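Stistus software: common questions

What does Stistus do?
It takes recordings from hand-held grippers and turns them into training episodes for our grasp planner. It runs on Ubuntu, with or without a graphics card.

Do I need to recalibrate for every session?
Only if the lens or the fingers have been changed. The calibration file is saved with the project and loaded at start-up.

Why was my episode rejected?
Usually because tracking was lost for more than 30 frames in a row. Open the log and look for code 1438. Plain walls and fast turns are the usual causes – slow down and try again.

Can I change the control rate?
Yes. The default is 20 Hz. Set it in the Tisura config file, then restart the planner. Values above 45 are ignored.

How does the planner deal with soft items?
It doesn't fit a fixed shape to them. The Rahimi module marks the cloth between the fingers and the cloth beyond them as separate regions, and plans from the first. Thick, padded clothing needs the "bulky" preset.
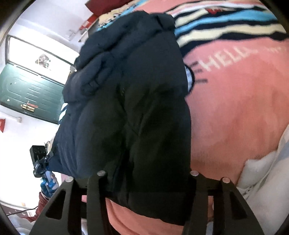 Padded jacket held between the gripper fingers, pink blanket behind.

Can I correct the regions by hand?
Yes, in the label editor. Press R to redraw a region and S to save. Edits are kept apart from the original file.

Who do I contact about a bug?
Write to Svenja Sauerland at the Stamdale office and attach the log – the full one, please.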